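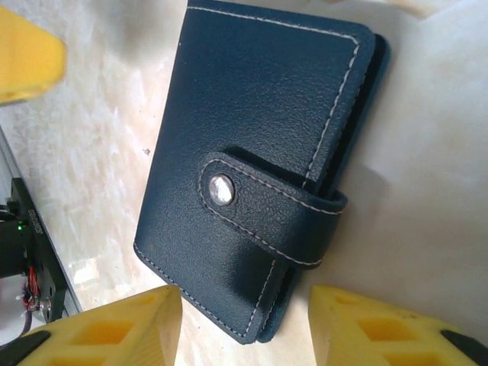 Teaching a robot by hand is slow work, and Fongchan Pongsiri does not pretend it is quick. She leads the demonstration group at Pathak, a small laboratory in Pridthorpe, where people move a pair of arms by remote control and the computer keeps every motion. For the present task her group has recorded 453 demonstrations. "People think the difficult part is the big movement," she told me. "For me it is the small closing." A leather wallet with a snap button, lying flat between two yellow foam fingers, is to her a good teacher. "The strap goes over the edge and the button is near its end. If the operator is nervous, the fingers learn to be nervous also."

New operators practice for two weeks before their recordings are kept. Each session lasts 6 minutes, and after 8 sessions the person must rest. Pongsiri made this rule in December, when she noticed that tired people made short, hard movements. "I was the worst one," she said, and laughed. 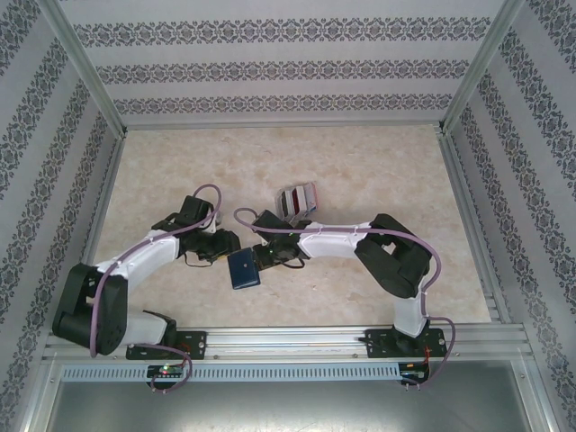 Is it better to guide the arm with your own hand or from a distance?

"It depends on the task," she said. "With my hand on the arm I feel the weight, but my body blocks the view. With remote control I must trust my eyes, and the robot has the same problem, so the lesson is more fair." For work with two arms she always chooses the remote way. Her next plan is to bring the recordings to Bruvance, where another group will try them on different arms.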